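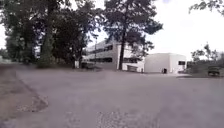

Work on the lot and grounds at the Flamside site moved into its second stage this period, and most of what was promised in the spring plan is done. The asphalt was the largest item. The gray surface runs smooth and even toward the building, with only faint mottling, and the low curb on the left side separates it from the dirt strip. Two rough patches of gravel remain, one of them at the edge of the paving. Both are on the list for the next stage and are covered further down.

Report date: 2021-08-18
Grant recipient: Flamside Grounds Project
Paving contractor: Hoekstra
Drainage and planting: Trotutis

Paving

The contract with Hoekstra called for 1,545 square yards of asphalt, laid in two sections. Both sections have been laid and rolled. We walked the surface with the contractor and agreed on a short list of corrections. One seam on the far side needs sealing. A low spot near the building entrance held water after the rain at the start of the month, and Hoekstra will grind and refill it at no charge to the project.

No lines have been painted yet. The plan shows 54 spaces. The fire department asked us to widen the turning lane, and we are waiting for the revised drawing before we order the striping. We expect to keep the same number of spaces by making the row closest to the trees slightly shallower. If that does not work we will lose two, and we will tell you before we approve anything.

Gravel patches

The rough spots were left out of the paving contract. When the bid was written we thought the drain line would run under them and did not want to pay to cut new asphalt. Trotutis has since moved the line to the other side of the lot, so the patches can be filled. Hoekstra has quoted this as a small extra and it fits inside the contingency. Until it is done we ask drivers to go slowly there. Loose stone gets carried onto the pavement and has to be swept back, and we have been doing this once a week.

Dirt strip and trees

The strip beyond the curb is still mostly bare soil with thin grass. We seeded it in June and the result was poor. Trotutis took a soil sample and found the ground packed hard from the equipment that was parked there. They recommend loosening the top few inches and seeding again in the fall with a shade mix, given how close the big trees are. We agree with this and have put the seeding back in the schedule.

All of the large trees were kept. The tall one standing in front of the building was discussed again, as it blocks part of the view of the front and one neighbor asked for it to come down. The arborist found it sound. It stays.

Lighting

The fixtures from Zorklow are late. The first delivery date passed and the supplier has given us a new one in the fall. The conduit is already in the ground, so the delay does not hold up any other work, but evening use of the lot will have to wait.

Spending

We have spent more than 40 percent of the award. The paving invoice has been received and is held until the corrections are finished, with 20 percent of the contract amount kept back under the agreement. We are not asking for any change to the total. We do ask for approval to move the unspent money in the signage line to soil work, where the first estimate was too low.

Next period

Seal the seam and correct the low spot.
Fill both gravel patches.
Get the revised drawing and paint the lines.
Loosen the soil and reseed the strip.
Install the lights if they arrive.

Copies of the invoices and the soil report are attached. The next report will follow once the striping is finished.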